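Print | E-mail

Algebra Text Working Group – Minutes of the October Meeting

Present: Yaowalak Nakpan (chair), the editors for parts I through III, the problem-set editor, the typesetting lead. Apologies from the index editor.

The meeting opened at 10:00. The minutes of the previous meeting were accepted with one correction: in item 4, "every Noetherian module" should read "every Noetherian ring."

1. Status of the manuscript

The part I editor reported that the chapters on groups and group actions are final. Part II (rings and modules) is complete apart from the section on localization, where the treatment of zero divisors is still under review. Part III (fields and Galois theory) has a full draft, but the exercises for the last chapter have not been checked. The total now stands at 1,329 numbered statements, counting definitions, lemmas, theorems and remarks.

2. Definition of a ring

The question of whether rings are required to have an identity was reopened. Part II assumes an identity throughout. Two sections of part I, written earlier, use "ring" for the weaker structure and then add the identity as a hypothesis. The part I editor preferred to keep the weaker definition so that ideals can be treated as subrings. The chair noted that homomorphisms in part II are assumed to preserve the identity, and that mixing the conventions has already produced one false statement (the lemma on images of units).

Decision: rings have an identity, and homomorphisms preserve it. The weaker structure will be called a "rng" and confined to a single remark. The part I editor will revise both sections and send the changed pages to the chair.

3. Proof of the structure theorem

Two proofs of the structure theorem for finitely generated modules over a principal ideal domain are in the draft. The first reduces a presentation matrix to Smith normal form. The second splits off the torsion submodule and then works one prime at a time. The second is shorter but depends on a result on pure submodules that is not used elsewhere.

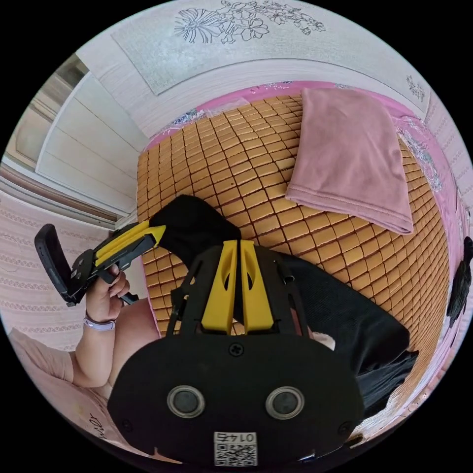
The part II editor proposed keeping the matrix proof in the text and moving the other to an appendix. The problem-set editor asked that the matrix reduction be done first over the integers, with a worked case, before the general statement. This was agreed. Uniqueness of the invariant factors will be proved from the ideals generated by minors, with no appeal to the primary decomposition.

4. Exercises

Reviewers at Skelska returned comments on 18 exercises. Of these, 12 are corrections of wording and have been entered. The others concern missing hypotheses – mostly finiteness of an extension – and go back to the part III editor. Hints will be collected at the end of each part.

5. Electronic editions

Fovex will produce the PDF and Clodura the ePub. The typesetting lead reported that commutative diagrams with curved arrows do not survive conversion to ePub and are dropped without a warning in the log. About 8 diagrams are affected. They will be redrawn with straight arrows in both editions so that the numbering stays the same.

6. Notation

Angle brackets will be used for subgroups given by generators, and parentheses for ideals. The symbol for a normal subgroup will include the bar only where proper inclusion is excluded. The Sriwong style sheet will be updated to match.

7. Other business

The chair asked that cross-references be entered by label. Typed theorem numbers were found in two chapters of part II and will be replaced by the typesetting lead.

The meeting closed at 11:40. Revised pages for item 2 are due before the next meeting.

Print | E-mail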